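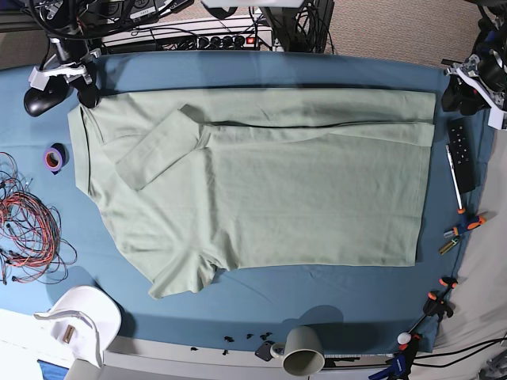
Green tee, one sleeve folded in, on the blue cloth.

2018-09-15

Dye fastness, second round. Cut 21 swatches from the Grarow jersey and split them into three sets of seven. First set got the plain salt fix, second the soda ash, third the Keltia fixer at the strength on the label. All went through the same wash, 18 minutes, cool rinse, then line dried out of the sun.

Salt set bled the most, same as in May. Soda ash is better but the hand is stiff and I don't like it. Keltia gave the cleanest rinse water - two swatches still left a faint mark on the white strip, both from the end of the roll.

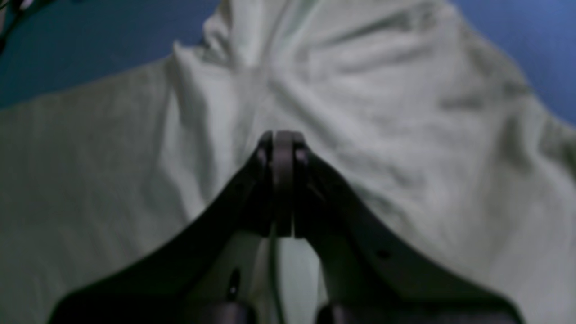
Those two may have picked up less dye to begin with, so I want to repeat them with pieces from the middle. Chaudhary quoted on 3,000 meters of the same jersey, price good until the end of the month. Would hold off until the repeat is in.

Rub test still to do, dry and damp. Jerkgate has the crockmeter - ask for it back. Swatches are in the flat drawer, labeled by set.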